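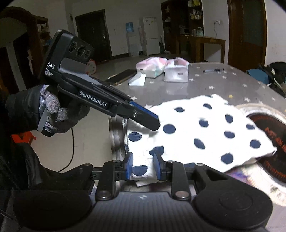

Washing new cotton before cutting?

wqian
Joined the quilt-along at Skurnolthorpe and the handout says to prewash everything. I have 3 yards of navy and a stack of light prints. Is it worth it? I'd like to start cutting Monday.

mansilla_w
Yes. Navy bleeds. I skipped it once on a baby quilt and the white sashing came out light blue. Cold water, a little detergent, dry on low, iron.

Jurgita K
I don't prewash and haven't in years. Fabric is easier to cut with the sizing still in it. I wash the finished quilt with two color catchers. I also like the crinkle you get when it all shrinks together.

mansilla_w
Color catchers don't fix a real bleeder. They pick up some of it and the rest goes in your white.

Jurgita K
Then test the one fabric. Wet a corner, press it on a paper towel, leave it 10 minutes. No reason to wash a whole stack over one navy.

anqi_x
Agree with testing. Solids worry me more than prints. With something like a white cloth with navy spots I'd still test, as any loose dye has white right next to it. Also zigzag the raw edges first or you will be picking threads out of the washer. 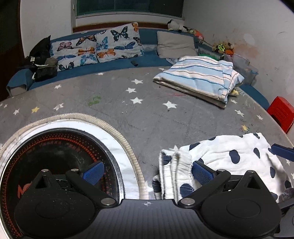 yirandai
Shrinkage matters more to me than dye. If you wash some pieces and not others, the blocks pucker unevenly, so do all or none. Same if you're backing it with something heavier. Stars on grey with navy spots would look good together as front and back, but I'd wash both before they went near each other.

Jurgita K
All or none I can agree with.

wqian
Tested the navy tonight and the towel turned blue. Washing all of it. Do I need to do the batting too?

mansilla_w
Check the wrapper. Mine says no.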